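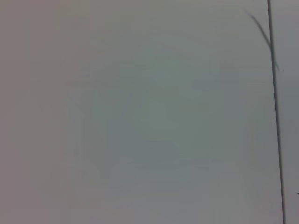 Gray, up close.

Getting the Gray Film Off Pale Tabletops and Counters

4 min read

Every pale work surface goes through the same life. It comes home looking like a hospital, and by July it looks like a bus station. You wipe it every night and it gets no better, so you buy a stronger spray, and then it gets worse.

The stronger spray is usually the film. Most of us use far too much cleaner and never rinse, and what dries on the surface is a thin coat of soap that holds on to every bit of cooking grease that drifts by. I kept this up for years and considered myself a tidy person.

What you want is a bowl of warm water with 8 drops of dish soap in it. Count them once so you know how few that is. Wring the cloth until it stops dripping, wipe in straight overlapping passes, then go over everything again with plain water and dry it with a towel. Drying is the part people skip. It is also most of the job.

Check the label or the maker's instructions before you try anything fancier. Vinegar is fine on plenty of things and will etch marble while you stand there feeling thrifty. 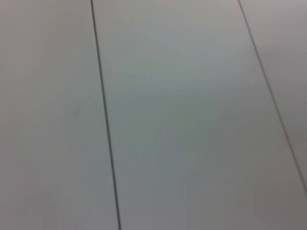

Pale surface, two dark seams.

Seams need their own visit. A flat cloth rides right over them and leaves a little gift of crumbs and old soap behind. Use a dry toothbrush first, along the line and never across it, and vacuum up what comes loose. Then a barely damp cotton swab. Please don't flood a seam. Water that goes in has its own ideas about coming out.

If you have a rubbery old stain, lay a damp cloth on it and go do something else for 16 minutes. Balakrishnan Gowda wrote in to recommend sanding with 3000 grit, which I tried on an offcut. It left a shiny patch the size of a cookie. Thank you, Balakrishnan.

Plates go in the rack before they touch the clean table, and a folded towel goes under the rack. A plate with a wet rim will undo you.

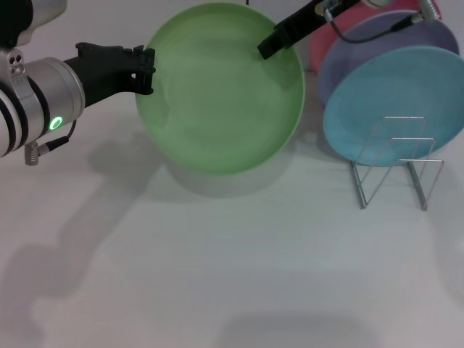
Said Hegazy: I do the towel under the rack too, but you have to change it daily or it smells like a pond. Also, microfiber for the drying. Cotton just left lint all over mine.

Fair point about the pond. Mine gets changed when I notice, and I'm not telling you how often I notice.

Contact | © 2022 Kellitbridge Home Notes | Back to top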